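Support > Stationery & Cases > Closed tickets > Ticket 252

Home Products Tickets Returns Contact

Subject: orange pencil case, zip sulks when full
Status: closed, more or less
Product: Kirnetti soft pouch, orange with grey trim

Opened in July. Customer reports that the zip runs beautifully when the case is empty and refuses to move once anything is put in it, a serious drawback in a pencil case. Customer has tried pulling harder. Customer has also tried pulling harder while swearing.

First reply from us was the standard one: take everything out, run the zip end to end, put it all back. Customer wrote at 11.40 to say that taking everything out had indeed cured it and could we now please address the part about pens.

So I got one out of the stockroom and filled it myself.
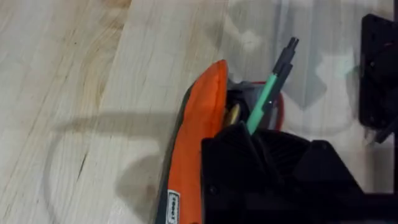 The usual cause is things going in crosswise. The padding is soft and gives way politely, so you don't notice a pen has lodged at an angle until the slider gets to it. Everything should go in lengthways, clips facing inwards. A Gemine pen has a clip like a small crowbar and I would put that one in last, or leave it at home.

Tried so far:

1. Six pens, lengthways. Closes.
2. Six pens and a ruler. Closes if you hold the sides together just ahead of the slider.
3. Same again with scissors. Stops dead at the handles. Scissors have since been excused from duty.
4. Graphite from a soft pencil rubbed along the teeth. Slightly smoother, and now my thumb is grey.

Customer asked whether candle wax would do instead. It would, sparingly. Customer then asked what "sparingly" meant and I'm afraid the answer arrived after the candle did. If you've overdone it, an old toothbrush gets most of it off.

Lay the case flat on a table before closing it, and hold the closed end still with the other hand. Doing it in mid-air, on a bus, with the case tucked under your chin, is how sliders come off their tracks. The refill rack is a separate purchase (Riviere, three sizes) and I mention it only because I'm supposed to.

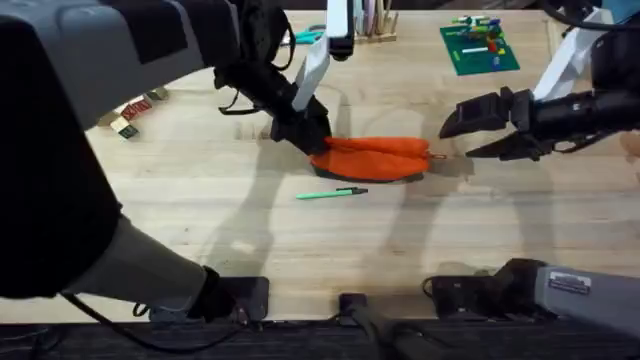 Celeste Garrido wrote back that she had now tried it flat on the kitchen table, that it closed, and that she would still like it noted she had bought a pencil case and been given homework. Noted. Ticket closed at her request.

Comments

inkwell_tam: Same trouble with my old Esidance one. Turned out to be a loose thread in the teeth near the end. Snipped it, fine ever since.

Moss: is the wax meant to smell of vanilla

P. R.: Wish I'd read the toothbrush bit first.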